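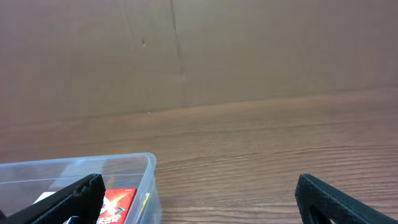 Iraklis Zervas wrote to me that a clear bin is a lazy person's drawer, and that anyone who sorts properly has no need to see through the sides. I disagree. I kept small boxes and bottles in a closed tin until August, and I bought the same things twice.

A clear container on the table costs little. Mine is from Semard and cost $3. I look at it, I see what I have, and I don't buy more. 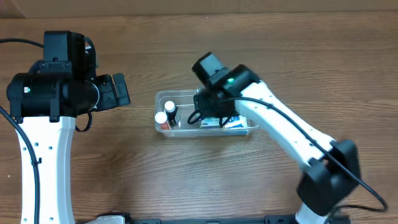 *Bottles at one end of the tray, small boxes at the other.*

Labels help too, but they fall off. Clear plastic still works without them.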